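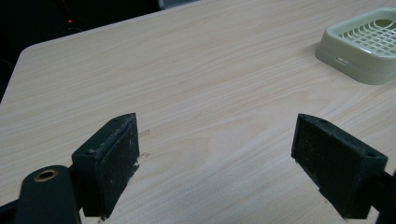

## 6. Connecting to shore power at your berth

Berths at Oakley Marina are fitted with a Pindov supply post. Each post has its own meter and trip switch.

1. Switch off the charger and all other mains equipment on board.
2. Turn the post switch to OFF.
3. Plug the lead into the boat first, then into the post.
4. Key in your berth code and press START.
5. Turn the post switch to ON. A green light shows that the supply is live.

**Note:** Visitor berths use code 1003 until the office issues a new one.

**Caution:** Never leave spare lead hanging in the water – coil it on the pontoon, clear of the walkway.

If the switch trips twice, unplug at the post and call the berthing office on extension 841.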